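Mar 4, 2023

Dye notebook, back bench. Carrying on from the October pages, which are in the other book with the green tape on the spine.

Third go at the weld and indigo overdye on wool. The first two came out patchy and I put that down to the scour, so this time I did the scour properly and wrote everything down as I went.

Fibre is the Bech two-ply, undyed, wound into skeins with four figure-eight ties each. Dry weight for the whole lot was 1,716 g on the big scale. The small scale is drifting again. I put the brass weight on it twice and got two different readings, so please don't use it for mordant until it has been looked at. Use the one by the window and keep the window shut while you do, as it picks up the draught.

Scour: neutral soap, pan brought up slowly from cold, held just under a simmer for an hour, left to cool overnight with the lid on. The water was a good deal yellower than I expected. I ran a second scour on half the skeins to see if there was more to come out and there was a little. I will mark those with a double knot in the tie so we can tell them apart later. Kha Quan thinks the spinning oil is the whole problem and that the mordant was never at fault. I half agree.

Mordant: alum at 12 per cent of dry weight, cream of tartar at 6. Dissolved separately in jugs of hot water before going into the pan. Last time I tipped the alum in dry and stirred, which was lazy, and I think some of it sat on the bottom. Wool went in wetted out, pan up to 80 over an hour, held for another hour, off the heat, left to stand until the next morning. Wrung by hand and kept damp in a lidded tub.

Weld: the dried tops from the Stunilia order, chopped with the garden shears and soaked overnight. They are dustier than the last bag and there is more stalk in them. Wear a mask for the chopping. I used equal weight of weld to fibre, a spoon of chalk in the bath, and kept it below 70 the whole way. It crept up to 76 at one point when I was on the phone and I pulled it off the ring until it came down. Over 80 the yellow goes brown, we know that from the spring batch.

Results from the weld bath alone:

Single scour skeins — clear yellow, slightly paler under the ties, one with a pale band where it sat against the side of the pan.
Double scour skeins — same yellow, more even, no banding I can find.
Cotton tape offcut I threw in for interest — barely took anything. Expected, as it had the wool mordant and no tannin.

So the second scour does help, but not so much that I would do it for every order. It adds most of a day. For a single garment's worth of yarn, yes. For a shop order of undyed going straight into a dark colour, no.

Indigo: the vat is the Wendinov fructose one, started from their stock recipe. It was sluggish first thing. pH paper read 9, so I added lime a bit at a time, stirred slowly without splashing, and left it alone for 90 minutes. After that the liquid under the surface was yellow-green and the coppery skin came back. Temperature 42. I took the flower off into a jar before dipping and put it back at the end.

Three dips planned. I stopped some of the skeins early to get a range:

One dip, 3 minutes: bright leaf green, a little harsh.
Two dips: mid green, the one most people would pick off the shelf.
Three dips: leaning to blue, with the weld just about hanging on underneath.

What I am really after is a dull olive, and none of these is it. Indigo over weld gives you a clean green however long you stay in the vat. To knock it back I tried a short iron afterbath on one of the two-dip skeins, ferrous sulphate at 1 per cent of dry weight, warm, ten minutes. That got much closer. At 2 per cent it went to a brownish green that looks right in the tub and dead when you hold it up by the window. I would try one and a half next.
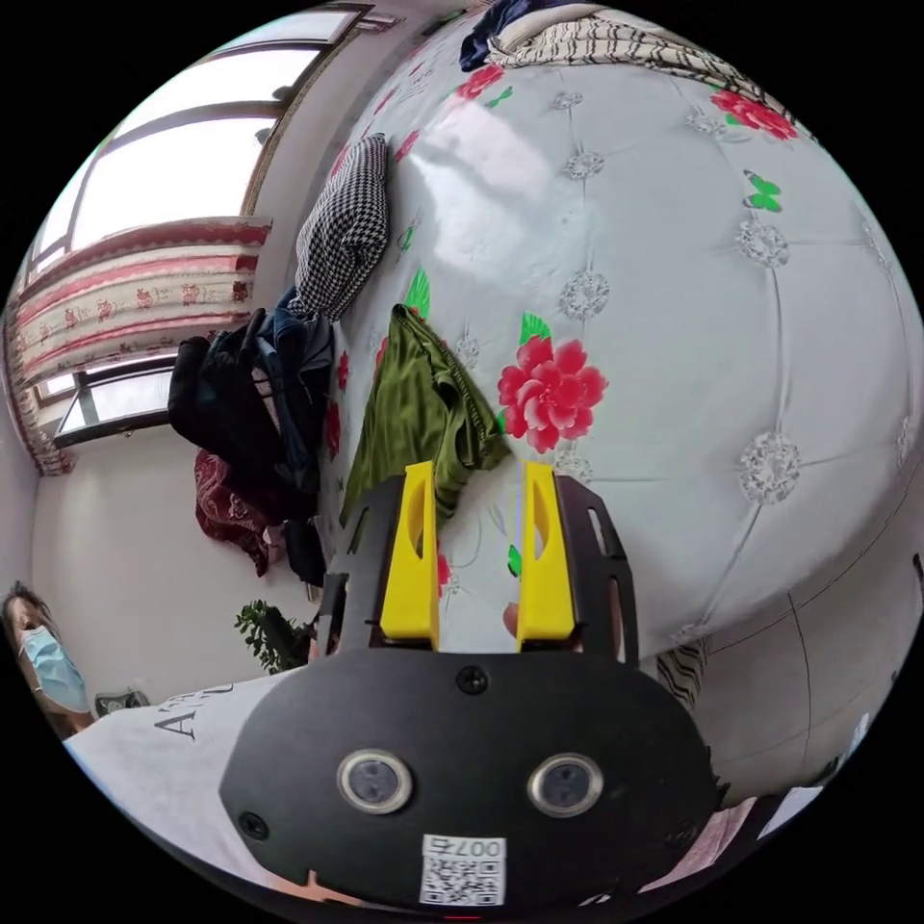 The hand of the iron skeins is worse, and I want that written down. The 1 per cent is a bit dry. The 2 per cent squeaks between the fingers and I would not knit with it. Two rinses and a capful of wool wash brought the first one back somewhat and did nothing for the second. If we go to one and a half it should be on the double scour yarn only.

Also tried skipping the indigo altogether on the last small skein: weld straight into iron at 1 per cent. It makes an olive on its own, yellower than the overdyed one and quite flat. Much less work. For a lining or a sock heel it would do perfectly well and I may offer it as a cheaper shade.

Light test: card strips wound with each sample, half covered with foil, taped inside the south window. They need to stay there at least six weeks. Please do not move them to clean the glass.

Rub test with white cotton, dry and damp. Dry was fine on all. Damp left blue on the cloth from the three-dip skein, so that one needs a longer rinse. I did it again after a soak with a splash of vinegar and there was only a trace.

Costs, for the order book. The quote to Drirkitz was for 2,000 g of finished yarn in one shade. We are short of that on the present stock, so another cone of Bech has to be wound off before I can start. Weld is the dear part. If the three-dip shade is what they choose I could probably drop the weld by a quarter and lose nothing you could see, but that wants testing first.

To do:
Send Drirkitz the one-dip, two-dip and 1 per cent iron samples, labelled on the back.
Order lime and pH paper, down to the last strip.
Wash the iron pan and put it back on its own shelf. It was in with the alum pans again.
Feed the vat tonight, one spoon of fructose, lid on, blanket round it.
One and a half per cent trial, double scour, as soon as the pan is free.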